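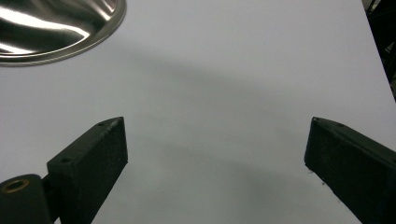 Herine perception software – progress report to the Prilov fund
2 August 2021
Prepared by Nadhirah Sumampouw

Work this period went into two parts of the software: object segmentation for shiny kitchenware, and the tool that replays recorded demonstrations.

Segmentation. The old model often treated soft shadows on a white tabletop as part of the nearest object. Steel bowls were the worst case, as reflections inside the rim also broke the mask into pieces. We relabeled 200 frames by hand and retrained on the full set of 1415. Masks on bowls now stay in one piece in most held-out frames. Bowls that are only partly in view are still unreliable, and the rim estimate drifts when less than half of it shows.

Replay tool. Nuala Fitzgerald rewrote the loader, which used to drop frames when the gripper width and camera streams fell out of step. It now aligns both streams by timestamp and flags any gap. On the first full pass it flagged 22 recordings. We have set those aside and will not train on them until they are checked.

Planning. The Ngui grasp planner has not been connected to the new masks yet. This is later than we proposed – the output format changed twice and we chose to settle it first. The interface is now fixed and documented.

Spending is in line with the budget. We ask to move 2 weeks of engineering time from the Bisar simulator to planner integration. The December milestone, a closed-loop pick from the tabletop, is unchanged.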